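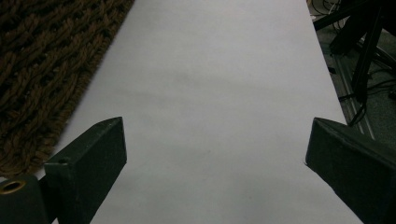

What does Pamirholm do?

Pamirholm folds, sorts and packs small household textiles in baskets for furnished apartments and guest houses. The work covers face cloths, hand towels, napkins, kitchen cloths and socks. Bed linen and bath sheets are outside our scope.

About Pamirholm

Pamirholm is a textile handling company based in Prarner. We receive laundered goods in bulk from our clients or directly from the laundry they use. The goods are inspected, matched to a packing list, folded to a fixed dimension and placed in a basket assigned to one address. The basket goes to the address full and comes back with the next exchange.

The company was started by Þórarinn Arnardóttir and Hernán Paucar, who had previously run the linen store of a small hotel group. Most of the complaints they handled concerned small items. A missing bath sheet was noticed and replaced the same morning. A missing face cloth, or one beige cloth in a set of white ones, went unreported until the stock count, and by then it could not be traced to a room. The first packing lists were written for that hotel group and are still the basis of the ones in use.

We now pack for around 200 apartments and guest rooms. Clients range from owners with a single unit to property managers with several buildings.

Scope of service

Intake. Bags are weighed and logged on arrival. Contents are emptied onto a sorting surface and separated by color first, then by type. White and off-white goods are kept apart from beige, gray and dark goods throughout.

Inspection. Each piece is checked on both faces for stains, pulled loops, open hems and lint. A piece that fails is tagged and set aside. The client decides whether it is rewashed, downgraded to cleaning use or discarded. We do not repair hems or bleach stains.

Folding. Cloths and hand towels are folded in thirds lengthwise and then in half, with the hem on the inside. Napkins are folded in quarters. Socks are paired by length and cuff, laid flat and folded once. We do not ball socks, as this stretches the cuff.

Packing. Folded goods are placed in the basket in the order on the packing list, with white goods on the left and colored goods on the right. Heavier pieces go at the bottom. The top layer must sit below the handle cutouts so that the basket can be lifted without touching the contents.

Release. A second person compares the basket with the list and initials it. The basket is then covered and moved to the outgoing shelf.

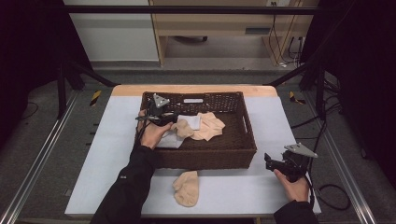 A brown wicker basket on the board, with a white cloth and a beige cloth inside.

Baskets and surfaces

Our standard basket is the Corard, a low rectangular wicker basket woven to our dimensions by a workshop outside Prarner. It comes in two sizes. The larger one takes a full apartment set of hand towels and cloths; the smaller one is used for kitchens and for single rooms. Wicker was chosen for ventilation and for weight. Plastic crates were used in the first year and withdrawn because goods packed late in the day held a stale odor by the next delivery.

Baskets are brushed out at every return and inspected for broken strands, mainly at the rim and around the handles. A loose strand will catch terry cloth and pull a loop, so a damaged basket is taken out of use until the strand is trimmed or rewoven. Lined baskets are available on request for napkins and other fine weaves.

Folding is done on flat, pale boards laid over the tables. Lint, hair and faint stains are easier to see against a plain light surface than against wood grain. Boards are wiped at 10 a.m., at the midday break and at close, and whenever the crew changes from dark goods to light goods. A board with a raised edge or a deep scratch is replaced.

The Ríos list

Every address has a packing list, known in the company as a Ríos list after the apartment building for which the format was drawn up. It states the item, the color, the folded size, the quantity and the position in the basket. A copy travels in the basket and a copy stays with us. Clients may change a list at any time; the change takes effect at the next packing.

Single socks and unmatched cloths are the most frequent exception. They are placed beside the basket during packing, never inside it, and are logged at the end of the set. Unmatched items are held for six weeks under the client's name. If no match arrives in that period, the item is returned with a note or disposed of, according to the instructions on the list.

People

Þórarinn Arnardóttir is responsible for client accounts and packing lists.

Hernán Paucar manages intake, transport and the basket stock.

Maribel Huaranga supervises folding and inspection. She wrote the folding standard and trains new staff in it. Training takes two weeks, the first of which is spent on white goods only.

Nilton Marulanda is in charge of release checks and the exceptions log.

Yurani Escobar handles purchasing, including replacement cloths bought on behalf of clients. Replacement goods are washed before they enter a set, so that shrinkage has taken place before the first fold.

Terms in brief

Goods must arrive clean and fully dry. Damp bags are returned to the laundry at the client's cost. The minimum order is one basket per exchange. Exchanges are scheduled weekly or every second week, and a fixed pickup window is agreed on when the account is opened. Additional baskets for the busy season should be requested by April.

Baskets remain the property of Pamirholm. Ordinary wear is included in the service price. A basket that has been used for firewood, shoes or pet bedding is charged at replacement cost.

Clients who prefer to do their own packing can obtain the folding standard and a blank Ríos list from our office in Prarner. Corard baskets are also sold separately, in both sizes, unlined or with a removable cotton lining. The lining can be machine washed at low temperature and should be dried flat.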